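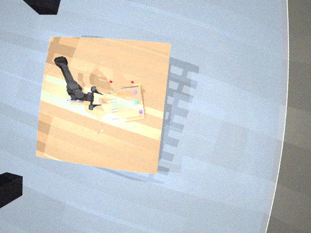 I keep score for the second team at Idcombe and have a question about a chase that got shortened by rain. We were set 300 in a 50-over league match against Braltedcombe and were 95 for 2 when the umpires took us off. When I do the book at home I rule the columns by hand on a sheet laid over wood planks like the ones at the top of this page, running lengthwise, and my pencil follows the grain, so please forgive any mistakes in my copying. We lost 10 overs in the end. Their scorer said the new target should be worked out by plain run rate, which gives 240. Our captain thought it had to be higher because we still had eight wickets in hand. The umpires went with 240 and we got there in the last over, but now there is talk of an appeal. Who was right?

Posted 10/21/25 by idcombe_scorer

flandard_umpire

It depends on what your league's playing conditions say, so read those first. Many club leagues don't use the Duckworth-Lewis-Stern method because it needs software and somebody at the ground who can run it. They use average run rate instead. Under that, 300 from 50 overs is six an over, and six times 40 is 240. Check whether your rules say that figure is the score to tie or the score to win, as that is where most of the arguments start. If you were "set 300" then they made 299, and the usual way is to scale 299, which gives 239.2. You would need 240 to win, so the two sums agree here — they don't always.

Your captain is right about the principle. Under DLS a side that loses overs with eight wickets standing will nearly always be asked for more than the plain rate. But if the league doesn't use DLS it makes no difference what it would have said.

On the appeal, look for a time limit. We had one thrown out in May for being sent in late, and the rest of it was never looked at.

hsiao_end

I think it should be DLS, that's what they use on TV. Run rate is unfair to the side that bats first. Anyway if you won I would leave it alone.

offspin_and_tea

Agree with the first answer, with one addition. Make sure both scorebooks show the score and the over at the stoppage, the number of overs lost, and the revised target, and that both books match. If the umpires told both captains the target before play restarted, write that down too, with the time. In our league the umpires' figure stands once play has restarted, unless it was a plain error in the arithmetic. Yours may be different. Ask the league secretary for the current copy of the rules, as the one pinned up in our pavilion was two seasons old.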